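Setting up the trap-touch task for counterfactual rollouts

Part two of the notes on replaying a policy from saved simulator states. Part one covered installing Trakell and checking that your renderer works. If you have not done that yet, do it first, as the commands in this part assume a working install.

The method is simple to state. You train a manipulation policy in the normal way. Then you take moments from its rollouts, restore the simulator to each one, change a single thing, and let the policy run on from there. By comparing the branches you learn which parts of the scene the policy is using. Hnat Hrynyshyn worked out the first version for drawer opening, and the code in the Udeo repository still carries some names from that period. If you see a variable called drawer_ref in a task with no drawer, leave it alone. It is the reference pose of whatever the task object happens to be.

What you need

A machine with one GPU is enough for everything on this page. You also need the Onutmont scene pack, a trained checkpoint, and a folder of rollouts saved with full state. Rollouts saved with video only will not work. The option is called save_full_state and it is off by default, so check your config before you spend a night collecting.

Our set has 221 rollouts. Smaller sets are fine for trying out the steps, but the numbers at the end will be noisy.

Step 1. Load the scene

Open the task file and set the scene to pedestal_trap. This scene has a Franka arm on a black table, a white pedestal, and a small wire-frame object on top of the pedestal that stands in for a trap. The task is to bring the tip of a held tool to the trap without the fingers touching it. The tool starts in the gripper, so there is no grasping phase to worry about.

Leave the wall and floor materials on their defaults for now. You will change them in step 4.

Step 2. Pick the branch points

A branch point is the time step you restore to. Pick it too early and every branch looks the same for a long while, which wastes compute. Pick it too late and the arm has no room to correct.

The rule we use is distance. For each rollout, find the first step where the gripper comes within the near threshold of the trap, then go back by the number of steps set in lead_in. The default lead_in is 2 policy steps. A policy step here is one call to the network, and each call gives a short chunk of actions, so two of them cover more motion than you might expect.

Run the picker script on the rollout folder. It writes one line per rollout with the file, the step index and the distance at that step. Look through the list by eye. Any rollout where the index is zero has a problem, usually an arm that was spawned too close. Drop those.

Step 3. Restore and check

Restore the first branch point and render a single view from the side camera before running anything. It takes a few seconds and will save you from the most common mistake, a state file loaded against the wrong scene version.

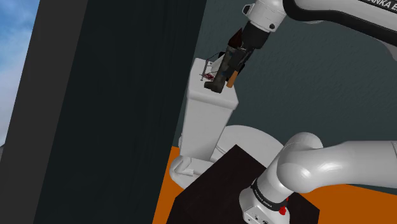

Side camera render, pedestal_trap scene. The gripper and tool are close above the pedestal top, with the wire-frame object partly beneath the fingertips.

Check these things in your own render:

The tool should be in the gripper. If it is lying on the floor, the attachment was not restored. Set restore_attachments to true and load again.

The trap should sit flat on the pedestal. If it is sunk into the top or floating, your scene pack is from before the pedestal height was changed. Update the pack. Do not try to fix this by shifting the trap, as the policy's goal pose is read from a different field and the two will disagree.

The small red element on the trap should be visible from at least one policy camera. The side camera is only for you and the network never sees it, so switch to the policy cameras and look there too. We lost a whole batch of results to this once. The red part was hidden in both policy views at most of our branch points, so changing its color did nothing, and we nearly wrote that down as a finding.

The joint values printed in the log should match those in the state file. Small differences in the last digits are normal.

Step 4. Make the branches

Each branch changes one thing and keeps the rest. The changes we used were the color of the red part, the floor color, the wall texture, the position of the trap on the pedestal, and the angle of the tool in the gripper. Each has its own short config in the branches folder. There is also an empty config called same, which changes nothing. Always run it. It tells you how much two runs differ when they ought to be identical.

Start the run with the branch list and the output folder. The random seed is fixed per branch point, so all branches from one point share it. Our full run gave 1820 usable branches. Branches are thrown out when the changed scene starts with a collision, which happens mostly with the tool angle change.

Step 5. Compare

The compare script lines up each branch with the same branch from its own point and measures how far apart the tool tip paths get. It reports the largest gap and the gap at the end. Use the end gap for trap position, where the path is meant to change, and the largest gap for the rest.

On our checkpoint, floor color and wall texture gave gaps no bigger than those between repeated runs of same. Recoloring the red part gave a clear effect. With the part turned gray, the tip still came down over the pedestal but tended to stop off to one side of the trap. Moving the trap a short way produced the right correction in most branches. Moving it near the pedestal edge did not, and the arm kept heading for the middle.

We read this as the policy using the pedestal to get close and the red part for the last bit of the motion. Hrytsenko, our second checkpoint, was trained with random part colors and does not show the drop when the part is gray. It is a little slower to settle in every condition, including same.

Common problems

The same branches do not match the original rollout. Check that the policy's action chunk is also restored. Without it the network is called again at the branch point and gives a new chunk, so the paths split at once.

Memory grows over a long run. The renderer keeps old textures. Restart the worker every so often with the recycle option.

The compare script stops with a length error. One branch ended early because the task was marked as done. Add pad_last to the command and the final pose will be held to the end.

Part three covers running the same comparison with changes made partway through a branch.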